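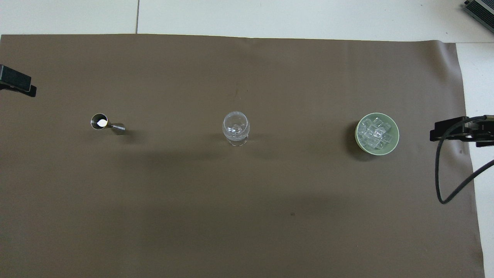

我学中文的第三年，买了一本中文的家常菜谱，想一边做饭一边认字。第一道菜的材料表有七行，其中四行写着“适量”：盐适量，糖适量，生抽适量，水适量。我查了字典，字典说“适量”就是“数量适宜”。这个解释没有错，可是我拿着勺子站在锅前面的时候，它没有给我任何帮助。我从小习惯的是另外一种东西，就是像横放在棕色纸上的这个不锈钢量酒器那样的工具：两个锥形的杯子，窄的一头接在一起，倒满一边就是一份，没有什么可以讨论的。我那时候认为，一本菜谱如果写了“适量”，作者就没有做完他的工作。现在我的看法变了，不过没有完全变。这篇文章想说一说哪一部分变了，哪一部分没有变。

## 我先说“适量”的坏话

请允许我先站在从前的自己这边，我觉得他还是有道理的。

菜谱是写给谁看的？会做这道菜的人不需要它，他最多看一眼，确认先放姜还是先放蒜。需要菜谱的是不会做的人。对不会做的人说“盐适量”，好像对一个问路的人说：“你往合适的方向走，走到合适的地方就到了。”这句话永远正确，所以也永远没有用。

有些作者会解释，说各人的口味不同，他不愿意替读者决定。我不太相信这个理由。口味不同，可以写一个数，然后在后面写“可以增减”。读者有了一个数，才知道从哪里开始增，从哪里开始减。没有这个数，“各人口味不同”就变成了一扇关着的门，外面的人不知道里面有什么。

我还有一个更不客气的猜想。写“适量”的人，有时候自己也不知道是多少。他做菜的时候手一抖，盐就进去了，菜很好吃，他很高兴。后来别人请他写下来，他想了想，发现自己从来没有看过自己的手。这不丢脸，可是应该承认。他可以下一次做的时候，先把盐倒在一个小碟子里，称一下，做完再称一下，中间差的就是答案。这件事只需要两分钟。

我的朋友 Mamta Bhatt 在 Kukmont 开过一家小饭馆，名字叫 Esar，开了 11 年。她对这件事的意见比我还强烈。她的厨房里每一种酱都有一张卡片，上面的单位一律是克，连柠檬汁也是克。新来的人问她为什么柠檬汁要用克，她说柠檬有大有小，秤没有大小。有一次我在她的厨房里帮忙做面饼，卡片上写每个面团 80 克，我做了一个，觉得看上去差不多，就想放进去。她把它拿起来放在秤上，是八十七克。她没有批评我，只是揪下来一小块，还给我。我到现在还记得那一小块面在我手心里的样子，软软的，比我想的要大得多。

她的理由是关于公平的，我以前没有这样想过。她说，一个客人星期里来几次都好，坐在窗边也好，坐在门口也好，付一样的钱，就应该吃到一样的饼。如果厨师靠感觉，那么厨师心情好的时候饼就大，下午累了饼就小。客人不应该为厨师的心情付钱。我觉得这是我听过的对“量”最好的辩护。

## 然后说它的好话

我的看法开始松动，也是在 Kukmont。这个镇子在山上，海拔 2641 米。去过高原的人都知道，那里的水不到一百度就开了，豆子煮很久还是硬的，米饭中间有一点生，面团却发得特别快，你转身去洗几个碗，它已经从盆里爬出来了。

我住在那里的第一个冬天，带着一本很好的烘焙书。那本书的作者非常诚实，每一样东西都有数，克数、温度、时间，全部写得清清楚楚，一个“适量”也没有。我按照它做面包，做一次失败一次。中间塌下去，边上很干，切开以后有一个大洞，像房顶漏了一样。我检查了我的秤，检查了烤箱，又换了面粉。数都是对的，可是那些数是在海边的一个城市里量出来的，它们只属于那个城市的空气。

后来是房东太太救了我。她叫 Shagufta Kiani，个子很小，说话的声音很大。她来看我的暖气，看见了桌上的面包，拿手指按了一下，问我：“你放多少水？”我把书上的数告诉她。她又问：“面团要那么多吗？”我不懂这个问题。面团怎么会要呢？面团又不会说话。

她就让我再和一次面。她站在旁边，不让我一次把水倒完，叫我倒一点，揉一揉，再倒一点。她说，你摸你的耳朵，再摸面团，像耳朵了，就不要再倒。我一只手是面，一只手去摸耳朵，觉得自己很傻。那天我放的水比书上多了不少，多了多少我没有称，所以我到今天也说不出来。面包很好。不是店里卖的那种漂亮，可是中间没有洞。

我后来想，房东太太教我的，就是“适量”的意思。“适”这个字，字典里还有一个解释，是“往、到”，古书里说“适楚”，就是到楚国去。我的中文水平不够，不敢说这两个意思在历史上是什么关系，也许专家会笑我。但是我自己喜欢这样记：适量是一个你要走过去才能到的地方。别人出发的地方和你不一样，他走了多少步，对你帮助不大，他应该告诉你那个地方长什么样子，到了以后怎么认出来。

所以我对“适量”的不满，慢慢变成了一个比较准确的不满。我不再反对它没有数，我反对的是它常常只有这两个字。“水适量”是懒惰。“水适量，揉到像耳垂一样软”就是很好的说明，比一个数更好，在海边和山上都能用。中文里其实有很多这样的说法，我一个一个抄在本子上：炒到“断生”，煮到“筷子能插进去”，油烧到“筷子边上起小泡”，糖熬到“颜色像琥珀”。第一次看到的时候我都不懂，做过一次就再也忘不了。

## 谁有资格凭感觉
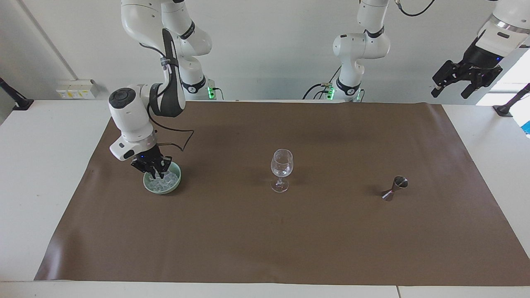
可是我也不愿意走到另一边去。有一种人，学会了一点点，马上就看不起用秤的人。他们说真正的厨师不用秤，说外婆从来不量，说量来量去的菜没有灵魂。我每次听到“灵魂”这个词出现在厨房里，就想去检查一下那个厨房的盐罐子。

外婆真的不量吗？我观察过几位外婆，包括我自己的。我的外婆量米用的是一个旧的铁罐头，罐子上的字已经磨掉了，只剩下一点蓝色。量盐，她用右手的三个手指。量油，她用锅铲的背面。她做了一辈子饭，用的一直是同一个罐头，同一只手，同一口锅。这怎么不是量呢？她的量具是全家最稳定的量具，只不过上面没有刻度，别人借不走。外婆去世以后，我妈妈还在用那个罐头，可是盐她就没有办法了，她的手指比外婆的粗。她试了很久，最后还是去买了小勺子。

我想说的是，凭感觉的资格是量出来的。Mamta 现在做面饼也不看秤了。我见过她闭着饭馆的门，给自己做晚饭，一边打电话一边揪面团，我偷偷拿了一个去称，八十一克。她能这样做，是由于那么多年里她每天都在称。她的手是被秤教会的。如果她第一天就说“我凭感觉”，那么她的感觉是从哪里来的呢？一个还没有感觉的人，是没有办法凭感觉的。

学语言也是这样的，这是我比较有资格说的事情。我刚开始学中文的时候，老师给我们很多死的规则：“了”放在这里，“过”放在那里，“把”字后面的东西必须是已经知道的。我背得很辛苦。班上有一位同学不愿意背，他说中国人自己也不懂这些规则，他们都是凭语感的。这句话也永远正确。可是中国人的语感是小时候每天听、每天说、说错了被大人笑，这样来的，他没有那个小时候，我也没有。我们只有规则。规则就是我们的秤。

我背了很多年，现在写这篇文章，大部分句子已经不需要去想规则了。有时候写完一句，觉得哪里有一点不舒服，好像鞋子里有一粒沙，可是说不出是哪一条规则。我就换一个词，再读一遍，沙子没有了。我猜这就是语感，来得很晚，也不大可靠，我还是常常要去查字典。写到上面“由于”那个地方的时候，我就查了。

## 两种说明书

如果只说做饭和学中文，这个问题好像很小。但是我觉得生活里有很多说明，都可以分成这两种：一种告诉你数，一种告诉你样子。麻烦的是，写的人常常选错。

我工作过的一家公司叫 Wasance，做纸盒子，也做礼品包装。我刚去的时候，要读一份关于怎么给客户写信的规定。规定说，回信应该在“合理的时间内”，语气应该“适当地热情”，信的长度应该是一百五十个字。我读完以后觉得很奇怪，它把应该写数的地方写成了样子，应该写样子的地方写成了数。时间是可以写数的，一天就是一天，客户在等，不能让每一个员工自己去理解什么叫合理。信的长度反而不应该写数。一位客户问的是盒子有没有红色的，你回答“有”，再加上价格和一句问候，就够了，为什么要凑到一百五十个字？另一位客户收到的盒子全部压坏了，一百五十个字怎么够呢？

结果大家怎么做呢？大家都很听话地数字数，回信的时间却越来越慢。数字有一个力量，就是它会把人的注意力都吸过去。纸上如果有一个数和十句话，人一定先去满足那个数，做到了，就觉得工作做完了。我自己也是这样。我有一段时间每天要记二十个生词，记完就把书关上，很满意。后来我发现，我记的二十个词里面，总是有好几个特别容易的，是我为了凑数放进去的。

医生的说明就比较会分。药吃多少，几个小时吃一次，是数，一点都不能含糊。可是医生对我说散步要“走到稍微出汗，还能说话，不能唱歌”，这是样子。我觉得这句话写得真好，年轻人和老人都能用，上坡和平路也都能用。如果他对我说走几千步，我一定会在晚上十一点在客厅里转圈，为了把最后几百步走完。

那么什么时候该用数，什么时候该用样子？我没有一个完整的答案，只有一些经验。出了错就很难改的地方，要用数：药，发酵粉，火车的时间，给别人的钱。每一次的材料都不太一样的地方，要用样子：面粉有干有湿，肉有老有嫩，人也是。如果一件事由很多人一起做，而且大家应该得到一样的结果，就先用数，像 Esar 的厨房。如果是一个人慢慢做一件事，做坏了也只有他自己吃，那可以少写几个数，让他多摸几次耳朵。

还有一种情况是两样都要。我觉得大部分好的说明都是这样的。先给一个数，让人敢开始，再给一个样子，让人知道什么时候可以停。只有数，人会一直看着秤，不看锅。只有样子，第一次做的人连火都不敢开。

## 关于请客

我再说一件和量有关的小事，它让我在中文里糊涂了很久。

我第一次被请到一个中国家庭吃饭，主人给我倒茶，倒到七八分就停了。我以为茶不多了，很不好意思，就慢慢地喝。后来才知道有一句话叫“茶七酒八”，也有人说“茶满欺客”，倒得太满，客人端起来会烫手，就是不客气。可是在我长大的地方，给客人的杯子不倒满，客人会觉得你小气。我的叔叔 Srivastava 先生（他是我姑姑的丈夫，我们那里也这样叫，我知道中文应该叫姑父，可是我叫了他几十年叔叔，改不过来）倒茶，一定要倒到茶碰到杯子的边，再多一滴就会流出来。他倒的时候眼睛看着你，不看杯子，这是他最得意的本事。

两种倒法都有很准确的标准，七分是七分，满是满，没有人用秤，也没有人弄错。外人坐在桌子前面，如果只看杯子里有多少茶，就两边都会看错。在姑父家，我可以量出来他多给了我多少茶；在中国朋友家，我可以量出来她少给了我多少茶。这两个数都是真的，可是用它们去比较谁更客气，就完全不对了。

所以我有时候不太同意 Mamta 关于公平的说法，虽然我很佩服她。在饭馆里，一样的钱得到一样的饼，这是对的。在家里请客就不同了。姑父给我倒茶总是最满，给我表弟倒得少一点，表弟一喝多了茶就睡不着。给我姑姑的那一杯，他会先吹一吹。如果有一天他买了一个量杯，给每个人倒得一模一样，我想大家都会问他是不是生气了。

Mamta 听了我的话，说我把两件事混在一起了，饭馆里的客人她不认识，她怎么知道谁晚上睡不着。她能够给陌生人的最好的东西，就是一样多。她还说，如果有老客人进来，她当然也会多给一勺酱，不过那一勺不写在卡片上。我问她那一勺是多少克，她不理我，去洗锅了。

## 我现在怎么写菜谱

朋友们有时候问我要我们家那个豆子汤的做法，我就写给他们。写的时候我才知道有多难，从前骂菜谱作者的那些话，现在都要还给自己。

盐我写了数，后面加上“先放一半”。水我没有写数，写的是“比豆子高两个指节”，写完又想到人的指节有长有短，就把它留在那里了，豆子汤没有那么严格。时间我写了又擦掉。我在山上住过，知道时间是最不可靠的，于是改成“用勺子背压一下，豆子自己散开，皮还在”。辣椒写的是“看谁来吃饭”，有一位朋友对这一条很不满意，专门写信来问，如果是他一个人吃饭应该放多少。我回答他放一个，小的，把籽去掉。

孜然那一行我想了最久。我从来没有称过孜然，都是用手抓的，和外婆一样，三个手指。我可以照我自己在前面说的办法，先倒在小碟子里，做完再称一下，两分钟就能知道。我把秤拿出来了，也把碟子放上去了。那天做完汤，家里来了人，我忘了称第二次，孜然的碟子被收去洗了。现在那一行还空着，下个月我打算再做一次，如果还是忘记，就只好写“适量”了。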